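5. Setting up the divided tray on a shared desk

The Clanach divided tray is used for sorting printed cards, tags and other small flat items. It can stand on any desk, including one where someone else is working on a laptop. Assemble and place it before you bring out the cards.

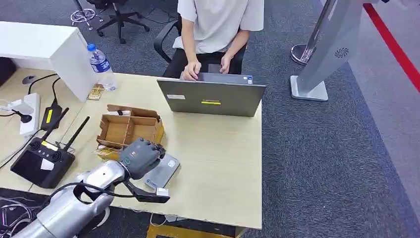
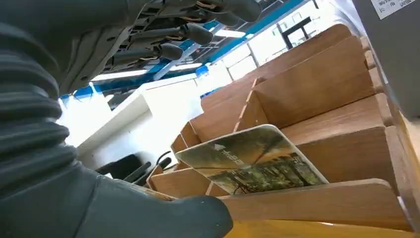
Slotted dividers make up the compartments, and a card may lean at an angle inside one without harm.

5.1 Placing the tray

1. Clear a space in the middle of the desk. Leave enough room behind the tray for a keyboard and a pair of hands.
2. Turn the tray so the taller back faces away from the person doing the sorting.
3. Press down on each place where two dividers cross. The notches must be fully seated.
4. Slide one card into each compartment and take it out again. If it catches, lift the nearest divider, straighten it and press it back down.

Note: On a desk used by two people, Anoma Ekanayake suggests agreeing on a line between the two work areas before sorting starts. Moving a full tray to make room for a laptop is how most cards end up out of order.

Caution: Keep drinks capped and off to one side. Printed cards curl when they get damp and will not stand straight again.

5.2 Loading cards

1. Square up the stack by tapping the long edge on the desk.
2. Load the back compartments first and work forward.
3. Put cards in with the printed side toward you. Do not force a card between a divider and the outer wall.
4. Stop when the cards in a compartment no longer tip forward with a light touch. A tight compartment bows the dividers on both sides - the ones next to it will then be too narrow.

For sets larger than 2,000 cards, sort in batches and box each batch before starting the next. Sets larger than 3,000 should be split between two trays.

5.3 Small items

Clips, tokens and similar pieces can go in the front compartments. Pieces left on the desk beside the tray tend to work their way under it, and the tray will rock. If it does, empty the front row, lift the tray straight up with both hands and wipe the desk.

Caution: Never lift the tray by a divider or by the tall back.

5.4 Storage

Empty all compartments, pull the dividers upward one at a time and store them flat. See section 7 for replacement dividers.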